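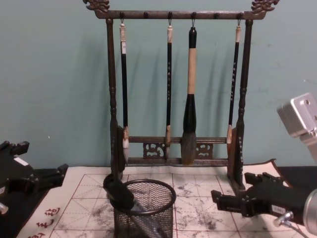 A dark wooden brush rack with dragon-head finials, holding four calligraphy brushes.

Reading time: 2 min

The Kiloria brush is a writing brush made in and near the river town of Kiloria, where it has been the leading product, and the leading topic of conversation, for several centuries. It has a round head of animal hair set in a straight handle and is sold in 70 recognized sizes. Most calligraphers own three and use one.

History

The oldest mention of the trade is a tax record of 1251, which complains that the brush makers had not paid. Later records repeat the complaint. By the time the road to Nernau opened, the town's workshops were shipping brushes across the region, along with a good deal of advice on how to hold them.

Nernau soon began making brushes of its own. The two towns still disagree over who invented the double-layered head, in which a stiff core is wrapped in softer hair. Each has put up a monument on the subject.

Making

Goat hair gives a soft brush that holds plenty of ink; weasel hair gives a springy one that forgives less. The hair is combed, sorted by length, tied at the root and glued into the handle. Makers in Kiloria sort by eye and regard rulers as a Nernau habit.

Care

Brushes are rinsed in cool water after use, shaped to a point and hung with the tip down. Soap is discouraged. The Tomar handbook, a standard guide for beginners, spends 2 pages on writing and 702 on washing up.

See also: Husmont ink, Inkstone, Nernau brush (disputed)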